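3.2 Surface inspection and the problem of the single defect

The second part of our study concerns the judgement of small defects on pale surfaces. In the literature on visual inspection, much attention is given to defects which are many and similar, for example pores in a ceramic tile or knots in a board. The isolated defect has received less attention, although complaints from customers very often concern exactly this kind. A buyer who receives a sheet with an even, slightly rough texture will usually accept it. The same buyer may return a sheet which is perfect except for one dark point near the middle.

We call this the isolation effect. It has two sides which we wish to keep separate. The first is detection, that is, whether the inspector notices the point at all. The second is severity, that is, how serious the inspector considers it after noticing. In the interviews made at the Goldale site, the inspectors spoke of these two as one thing. Only when we asked them to explain a particular rejection did the difference become clear. One inspector told us that she sometimes sees a point, decides that it is acceptable, and then cannot stop seeing it. After some minutes she changes her decision. We found similar remarks in the notes from Bimholm, where the work is organised in another way and the inspectors sit alone.

Background lightness plays a part in both sides. On a mid-grey ground a small dark point must compete with the grain of the material. On a near-white ground there is almost nothing to compete with, and the point is found quickly if the light is even. However, the light is seldom perfectly even in practice. Every object that comes close to the surface throws some shadow on it, and the shadow has a soft border which the eye must learn to ignore. Figure 1 shows a pale surface with one small dark speck and, lower down, a diffuse shadow.
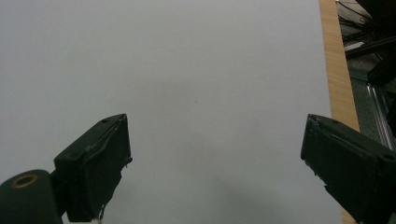

Figure 1. A tiny dark speck on a pale, nearly featureless surface. The grey darkening towards the lower edge is a soft shadow.

The shadow and the speck differ in at least one important respect. The shadow is large and has low contrast, while the speck is small and dark. Experienced inspectors treat the first as belonging to the lighting and the second as belonging to the material, and they do so without thinking about it. New inspectors make this separation more slowly. In the training period at Bimholm, they often marked the border of a shadow as a stain, then moved the sheet and found that the stain had gone. The supervisors did not consider this a serious mistake, but it costs time, and it makes the new inspector less sure about the next decision.

For the severity judgements we used the written scale proposed by Rodrigues, with small changes in the wording. The original scale asked how "disturbing" a defect was. Several inspectors found this word too strong for a point which can be covered by the tip of a pencil, and they gave low marks to everything. We replaced it with "noticeable in normal use". Jaime Garcia and Sowmya Rodrigues carried out the rating sessions together, and the instructions were read aloud from the same printed page each time. In total 270 judgements were collected, with a pause of 20 minutes between the 2 halves of each session. One question remained difficult. Some inspectors wanted to know what "normal use" means for a sheet that will be printed on, and we answered that they should imagine it blank.

Position also seems to matter. A point near the centre was described in stronger words than a point of similar size near a corner — even by inspectors who gave both the same mark on the scale. We do not wish to make too much of this, as the comments were free and not everybody gave them. It is possible that the corner is simply regarded as a place which will be trimmed or held by the hand. The instructions used at Sequeira say nothing about position, and the inspectors there apply their own rules, which they could describe only in part.

In the next section we turn to surfaces with a regular pattern, where the isolated point must be found among many intended marks, and where the order of the severity ratings was different.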